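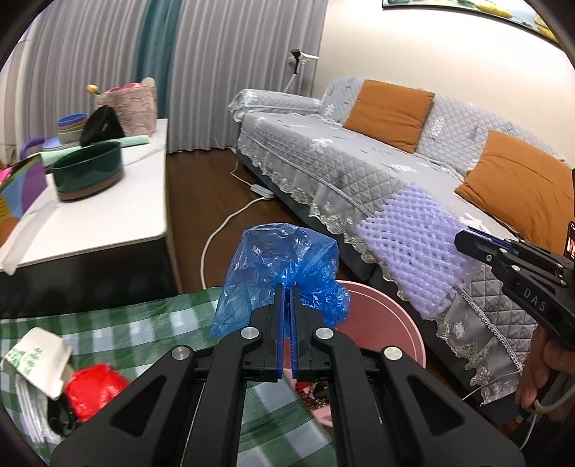
*Sur la nappe à carreaux verts et blancs : la bassine rose, les serviettes pliées, le sac rouge.*

# Zudia Grinano : quatre mois avec un petit drone que je n'arrive plus à laisser à la maison

*10 octobre 2021*

Je vais commencer par la phrase que j'aurais voulu lire avant de passer commande : oui, il tient le vent. Pas le grand vent du nord qui arrache les parasols, mais le vent ordinaire, celui qu'on a presque tout le temps dès qu'on sort du jardin et qu'on monte un peu sur la colline. Mon précédent appareil partait de travers à la première rafale et je passais mes vols à le ramener. Avec le Grinano, je regarde enfin ce que je filme !

Pour situer, je vole pour le plaisir, surtout au bord des étangs et au-dessus des vignes quand le propriétaire est d'accord, parfois en montagne. Je ne fais pas de course, je ne vends pas mes images et je monte mes vidéos très lentement, le soir, avec une tisane. Si vous cherchez un avis sur le vol en immersion à toute vitesse, il y a des gens bien plus doués que moi pour ça.

## Prise en main

Le Grinano se déplie en deux gestes, les bras avant d'abord, les bras arrière ensuite, et si on se trompe de sens les hélices se cognent gentiment et on recommence. Les charnières sont fermes. Elles l'étaient même un peu trop au début, j'ai cru casser quelque chose la première fois, et puis elles se sont assouplies sans prendre de jeu. La coque est d'un gris mat qui ne garde pas les traces de doigts, mais qui se confond à merveille avec un ciel de novembre, donc j'ai collé deux bandes orange sous le ventre et je dors mieux.

La radiocommande est ma vraie bonne surprise. Les manches sont longs, dévissables, avec une résistance bien dosée, et on peut s'en servir avec des gants fins. Le téléphone se loge en haut et non en bas, ce qui change tout pour la nuque. J'ai un téléphone assez large avec une coque épaisse et il rentre – de justesse, mais il rentre. Le câble fourni est court et rigide, il fait une boucle disgracieuse sur le côté, et j'ai fini par en acheter un coudé.

Un mot sur la molette de la nacelle, à gauche, sous l'index. Elle est progressive ! Sur beaucoup de petits drones, la caméra bascule d'un coup et tous les plans se terminent par une secousse. Là, on peut partir de l'horizon et descendre vers le sol tout doucement, et après un peu d'entraînement on obtient de vrais mouvements, de ceux qu'on garde au montage.

## Premier démarrage

L'application réclame un compte, une mise à jour, puis une deuxième mise à jour pour la batterie. Comptez une bonne soirée, batteries chargées, et surtout ne faites pas ça sur le terrain avec une barre de réseau. L'étalonnage de la boussole demande de tourner l'appareil à plat puis nez vers le bas, les consignes à l'écran sont claires et la traduction française est correcte, à part un magnifique « atterrir la maison » dans le menu du retour automatique.

Ce retour automatique, justement, je l'ai essayé souvent. Il est prudent : l'appareil monte à l'altitude que vous avez réglée, revient en ligne droite, s'arrête un instant au-dessus du point de départ et descend. Réglez cette altitude à chaque nouveau lieu. Le Grinano n'a pas de capteurs latéraux, il ne verra pas le peuplier que vous n'avez pas regardé. Il se pose en général à une petite enjambée de son point de décollage, parfois plus loin dans l'herbe haute, où je préfère reprendre la main et l'attraper moi-même (la fiche technique le déconseille, je vous le signale).

## L'autonomie, parce que tout le monde me la demande

Batterie de 2000 mAh, et chez moi 22 minutes entre le décollage et l'alerte de niveau bas, par temps doux, en volant tranquillement. L'emballage promet davantage, comme tous les emballages. Par temps froid je garde les batteries dans une poche intérieure jusqu'au dernier moment et je rentre plus tôt, sans essayer de gratter.

Ce que j'apprécie énormément, c'est la façon dont l'affichage gère la fin de vol. La jauge tient compte de la distance et indique le moment où il faudrait faire demi-tour. C'est un petit trait jaune sur la barre de batterie, il se déplace quand on s'éloigne, et on prend vite l'habitude de voler en le surveillant du coin de l'œil. Depuis, je n'ai plus de ces retours crispés où l'on compte les secondes.

Le lot de deux batteries supplémentaires avec son chargeur coûte 88 euros chez Brinness, où j'avais aussi pris l'appareil. Je l'ai acheté dès la deuxième sortie et je ne le regrette pas une seconde. Le chargeur traite les batteries l'une après l'autre, c'est long, on branche tout au dîner et on n'y pense plus. Un reproche quand même : les voyants sont d'un bleu si vif qu'ils éclairent le couloir entier. J'y ai posé un bout de ruban adhésif.

## Et les images ?

Elles sont belles. Je pourrais m'arrêter là, mais je sais que vous voulez des détails, alors allons-y !

En plein jour, le rendu est doux, avec des verts qui ne tirent pas vers le fluo, ce qui m'avait tellement agacée sur mon ancien drone que je désaturais absolument tout. Le ciel se laisse bien récupérer si on sous-expose légèrement. Les contre-jours au lever du soleil sont superbes, avec juste un reflet rond qui traverse parfois l'image quand le soleil est dans l'angle – il suffit de pivoter un peu. Au crépuscule le bruit arrive vite, surtout dans les zones d'ombre, et je range l'appareil dès que les réverbères s'allument. De toute façon je n'ai pas le droit de voler de nuit, donc ça me coupe l'herbe sous le pied au bon moment.

La nacelle est stabilisée sur trois axes et fait très bien son travail. J'ai filmé une longue traversée d'étang au ras de l'eau, par petit vent de travers, et le plan est lisse du début à la fin. La seule chose qui me gêne, c'est un horizon penché de temps en temps, après un virage serré. Il se redresse tout seul si on attend, ou par le réglage manuel caché au fond du troisième sous-menu. J'aimerais beaucoup un raccourci sur la télécommande, et je l'ai écrit à Zudia. Ils m'ont répondu poliment que la suggestion était transmise.

Pour les photos, prenez le format brut. Les JPEG sont trop lissés, les feuillages y perdent toute leur matière, alors que le fichier brut contient largement de quoi faire un joli tirage. J'en ai deux dans mon entrée.

## Comparé au Jeon

C'est la question qui revient dans tous les commentaires : Grinano ou Jeon ? J'ai pu voler une après-midi entière avec le Jeon de So-yul Won, qui tient avec moi la rubrique photo du bulletin de notre club, et nous avons échangé nos télécommandes toutes les demi-heures comme des gamines.

Le Jeon est plus rapide et plus nerveux. Il démarre plus vite aussi : on l'allume, il accroche ses satellites et il part, alors que le Grinano prend son temps. En mode sport il est franchement grisant, j'ai ri toute seule dans mon champ. Son application est plus jolie. En revanche il est plus bruyant, d'un bruit aigu qui porte loin, et les promeneurs lèvent la tête bien avant de l'apercevoir. Le Grinano ronronne plus grave. Au bord de l'eau, avec les oiseaux, je tiens beaucoup à cette discrétion, même si la vraie bonne pratique reste de s'éloigner des nids et de ne pas voler du tout à la saison sensible.

Pour la vidéo posée, j'ai préféré le Grinano sans hésiter. So-yul préfère toujours le sien, et ses plans de piste cyclable sont bien plus vivants que les miens, il faut le dire.

## Ce qui m'énerve un peu

Le cache de la nacelle. C'est une coquille transparente qui se clipse d'abord par le haut, puis par le bas, et quatre mois plus tard je la mets encore à l'envers une fois sur deux. J'ai aussi décollé une fois en oubliant de l'enlever, l'application a protesté, je me suis posée, pas de dégâts.

Le logement de la carte mémoire est minuscule et placé sous le bras arrière droit. Avec des ongles courts, bon courage. Je transfère désormais par le câble, c'est plus lent et moins pénible.

Et puis la housse d'origine, très mignonne, ne contient que l'appareil et une batterie. La télécommande voyage donc dans une autre poche, avec les manches dévissés dans un étui à lunettes.

## Pour qui ?

Si vous débutez et que vous voulez des images calmes, foncez. Les commandes en mode lent pardonnent beaucoup, l'appareil freine de lui-même dès qu'on lâche les manches, et les hélices de rechange sont dans la boîte avec un vrai petit tournevis. Si vous avez déjà un modèle récent et stabilisé, l'écart ne sera pas énorme et je garderais mes sous pour des batteries. Et si vous aimez la vitesse, allez essayer un Jeon avant de vous décider.

Pensez à faire votre enregistrement et votre formation en ligne avant le premier vol, et à consulter la carte des zones : la mienne est coupée en deux par un aérodrome et je n'en savais rien !

**Les plus :** la tenue au vent, la molette de nacelle, le trait jaune de la jauge, le bruit contenu, les manches de la télécommande.

**Les moins :** le cache, la trappe de la carte, l'absence de capteurs latéraux, les soirs d'été où la lumière baisse trop tôt pour le capteur.

Je le remporte à l'étang dès que la brume se lève moins tard. Si vous avez trouvé un filtre polarisant qui se monte dessus sans faire forcer la nacelle, laissez-moi la référence en commentaire, je cherche toujours.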